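Retail Assistant, Bags and Travel Goods (part-time, permanent)
Kerkano, Jorkosia Arcade store

Posted Saturday, August 2, 2025

Kerkano sells bags, luggage and small travel goods from a shop on the ground floor of Jorkosia Arcade. We stock everyday backpacks, sling bags, school bags, wheeled cases and a small range of handmade leather from the Ionescu workshop. We also do minor repairs at the counter.

We are looking for a part-time retail assistant to join the floor team. The position is permanent after a probation period and is open to people with or without retail experience.

Hours

The role is 2 weekday shifts plus Saturdays. Weekday shifts start when the arcade opens and finish in the late afternoon. Saturday is our busiest day and is a fixed part of the role, so please don't apply if you can't work Saturdays. Extra shifts come up before Christmas and in the back-to-school period. They are offered to part-time staff first.

The roster is put up 2 weeks ahead. Swaps between staff are fine if the store manager is told before the shift starts.

What you will do

Serve customers on the floor and at the till
Help people fit packs and adjust straps
Unpack deliveries, check them against the docket and price them
Keep the hanging displays, shelves and baskets stocked and tidy
Take in repairs, write up the ticket and label the item
Pack online orders for the afternoon courier
Vacuum the floor and wipe down the counter at close

A fair part of the week is spent behind the counter or in the stockroom. We carry more than 2000 items and the stockroom is small, so things need to go back where they came from. Larger cases are stored on the upper shelves and you will be using a stepladder. Cartons can weigh up to 11 kg.

Repairs

You won't be expected to sew. Zip pulls, buckles, clips and strap sliders are done in store, and we will teach you. Wheels, handles and torn seams go out to Nastora, who collect from us once a week. You will need to be able to tell a customer which kind of job theirs is and how long it is likely to take. We don't quote for repairs over the phone.

What we are looking for

You are comfortable talking to strangers and can explain a product in ordinary words. You turn up on time. You can do basic sums without the till and you write neatly enough that the rest of us can read a repair ticket. You notice when a rack is getting untidy and fix it without being asked.

Experience in a shop, market stall, café or similar is useful. A second language is welcome, as the arcade gets a lot of visitors. You must be at least 18 and have the right to work in Australia. We don't sell on commission and we don't set individual sales targets.
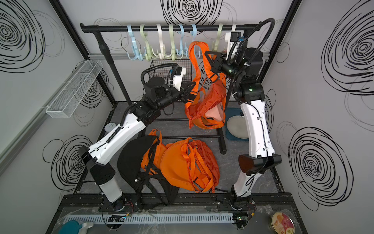
Orange sling bag, black clothing rack behind.

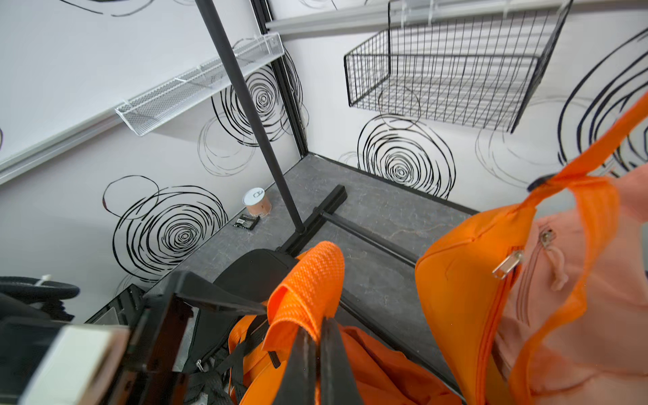 Pay and conditions

Pay is at the award rate for your age and level, with the usual Saturday loading and superannuation. You will accrue annual and personal leave on your ordinary hours. Staff get a discount on all stock after the first month, apart from the Ionescu leather, which we sell on behalf of the workshop.

There is a staff room upstairs with a fridge, a microwave and lockers. There is no staff parking at the arcade. The nearest bus stop is outside the east entrance and there is a bike cage in the rear lane. Ask us for the code when you start.

Probation and training

Training is paid. Your first 5 shifts will be alongside another member of the team, covering the till, stock system, pack fitting and simple repairs. After that you will be on the normal roster, always with at least one other person in the store. Probation ends with a short meeting with the store manager, where either side can raise anything that isn't working.

How to apply

Bring a resumé and a short cover letter to the counter, or send both through the contact form on our website with "Retail Assistant" in the subject line. In the letter, tell us which weekdays you can work and when you could start. One page is plenty. Please include the name and phone number of one person we can call for a reference.

If you applied for the casual position in June, you are welcome to apply again. Tell us in your letter and we will use the resumé we already have.

Interviews will be held in the store before opening time. We will contact everyone who applies, including those we don't interview. If you need any adjustments for the interview or for the job itself, let us know when you apply and we will work it out with you.

Applications stay open until the position is filled.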